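From: Sanaa Filali
To: the Terkalden small rooms list
Date: 2022-05-16
Subject: Re: drawers or doors by the entrance?

Meriem Saber wrote:
> We finally have the keys, and the hallway is so narrow that I keep
> changing my mind. Taha wants one long cupboard with doors. I would
> like drawers, but I'm afraid they will fill up with dead batteries
> and takeout menus. What do the rest of you have, and would you buy
> it again? Also, is white a terrible idea with two kids?

Meriem, congratulations on the keys!

Get both! I mean it. We went with a stack of drawers and a door next to them, all under one countertop, and I love it more every month. Small flat things go in the drawers (gloves, chargers, the dog's leash, stamps), and anything tall or ugly goes behind the door. Ours used to be a Keser bench with a lid, and you had to move everybody's bags off it to find one glove.

On the junk question: the top drawer is allowed to be junk. The other ones have a job each, and Youssra empties the top one in August when school stuff comes in. Takes her 15 minutes, with the radio on.

White has been fine for us. I wipe the fronts with dish soap and a soft cloth and that's the whole routine. The knobs I would choose again in a heartbeat. Little round brass ones look so good against white, and they give you something to grab so your fingers stay off the paint. 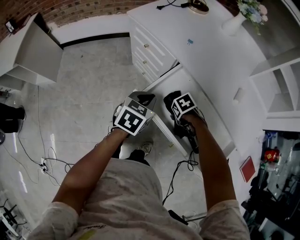 Reading time: 2 min

Four drawers is a good number for a stack like that, if your wall allows it. And look at how the countertop curves! In a narrow hallway I'd pay extra for a curve, my hip has met enough square corners. Do leave the top mostly clear, but put flowers on it. Pale blue, white and pink in a white vase is such a happy thing to come home to, and it makes pale gray tile feel a lot less chilly.

One thing to measure before you order is how far the door swings. Ours needed nearly 5 inches more than I had guessed, and we ended up moving the shoe rack.

Send the wall width when you have it and I'll dig out my sketches.

Sanaa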